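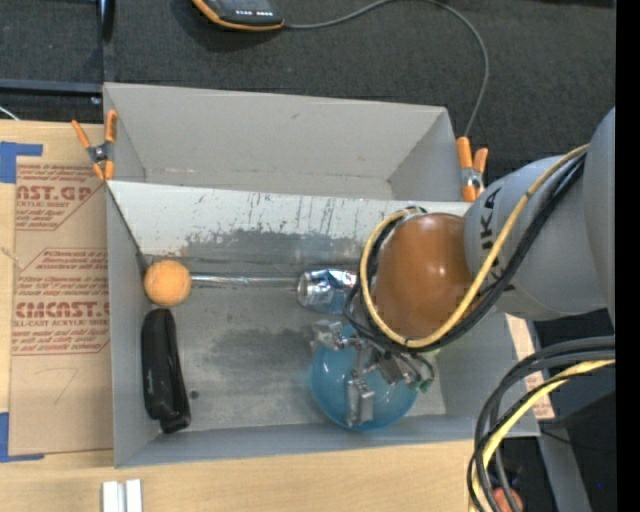

nekia-bin-teleop README

Teleop demos of bin picking, one arm, three-finger gripper. Collected at Zoltholm by Jocelyn Dela Peña and Ditte Þorgeirsson, January. Internal name was Dalsgaard, some file paths still say that. Leave them, the loader expects it.

WHAT'S IN IT

1,204 episodes recorded, 1,141 kept. The rest are in rejected/ with a one-word reason each (mostly "dropout").
4 operators, ids op0 to op3. op2 is left handed, matters if you look at wrist angles.
Objects: orange ball, translucent blue bowl, silver cylinder, long black case, a few others. Full list in objects.csv. Not every object is in every episode.

TASK

Operator drives the arm into the gray bin, grasps the named object, lifts clear of the rim, holds. No placing. Episode ends on the pedal. If the pedal was late you get a long still tail — trim it, see trim_tail.py.

The bowl is the hard one. Most people try one finger inside and two over the rim, then give up and push it to a wall first. We kept the pushes in, they're useful.

SETUP NOTES

Bin is held with the orange spring clamps, one each side. Check them before every session. If the bin shifts your extrinsics are junk and you wont notice until training.
Keep slack in the cables at the wrist. Joint 7 near its limit pulls on the bundle.
Fixed camera only in this release. Wrist cam comes later, maybe.

FILES

episodes/ one folder each, joints + gripper + video
splits/ train and val, 200 episodes in val
calib/ one file per session, do not mix
rejected/

KNOWN PROBLEMS

Gripper timestamps lag the joints in early episodes. Corrected in meta.json, raw values untouched.
Shiny cylinder breaks most depth estimates. Use RGB or mask it.
Cables cover part of the bin in a lot of views, so object labels near the right wall are less relable.
op3 labels "case" as "tube" in places. Fix pending.

LICENSE

Research use. Ask Isonitz for anything else — Ditte has the contact.

TODO

wrist cam
second bin
rename the Dalsgaard paths (no)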